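Grallanard card music game adds Dretamine expansion in September

Grallanard will release the first expansion for its tabletop music game Musdale in September, the company said. The new set is called Dretamine and adds 107 cards to a game that shipped with 151.

Musdale is played by laying cards on a small electronic board. Each card holds one part of a song, such as the drums, the bass line or the vocal. The board reads whatever is on it and plays the parts together, matched to the same tempo and key. Players score by completing sets before their opponents do.

The Dretamine cards lean toward dance and electronic music. The company said 40 percent of the parts were recorded for the game and have not been released anywhere else. The rest are licensed from small labels. A full track list will be posted before the set goes on sale.

The expansion works with boards already sold, though owners will need to install an update through the phone app first. Without it, the board treats a Dretamine card as a blank and stays silent on that slot. The update is free and also fixes a fault that made some boards drop the vocal part when the tempo was changed in the middle of a round. 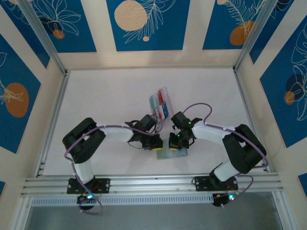 Jabari Mfaume said the tempo problem had been the most common complaint since the game came out, and that the fix took longer than planned. The older boards store less audio, he said, so the update had to be made small enough to fit them.

The set also brings in a new card type called a bridge. A bridge card carries no sound. When it is played, the two cards on either side of it swap volume over eight beats, which lets a player fade one part out and bring another up. Each player may hold only one bridge at a time, and it goes back to the bottom of the deck after use.

Musdale owners who have tried the cards were mostly positive about the bridge, but several said it slowed the game down with four players. Grallanard has since added an optional rule that leaves bridge cards out of team play.

Test events

The cards were tried out over the summer by 300 players, most of them members of hobby store game nights. Their scores were used to set the point values printed on the new cards. Two cards were dropped after testing. Both had long vocal parts that ran over the end of a round.

Grallanard received 1,398 comments from the testers through a form in the app. The most frequent request was for a way to save a finished mix. That feature is not in the September update, but the company said it is working on it and hopes to offer it next year.
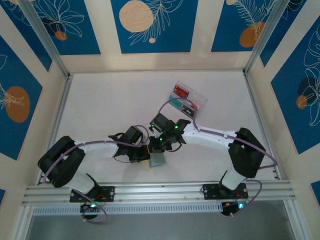 Pricing and availability

Dretamine will be sold as one box and will not be split into smaller packs. The base game will stay on sale at its current price, and a bundle with both sets will be offered through the Grallanard website. Hobby stores will be able to order the box from the same day as online buyers.

The box includes a printed rule sheet, a divider for the card tray and a code for a practice mode in the app. The code can be used on two phones.

A second expansion, Mrema, is planned but has no release date. It will be made up of acoustic and choral parts, and recording has begun. Grallanard said Mrema will not need another board update.

Players who bought the base game secondhand can still get the update. They will need the number printed under the board, which is entered once when the app is first opened.

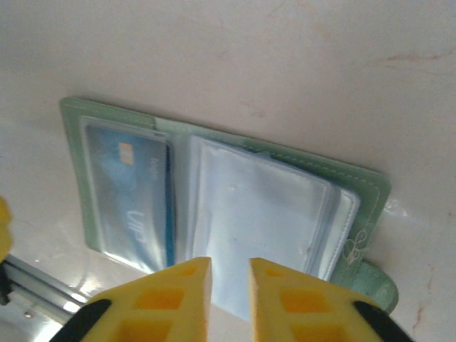
A green card holder lying open, with a blue bank card in its clear sleeve.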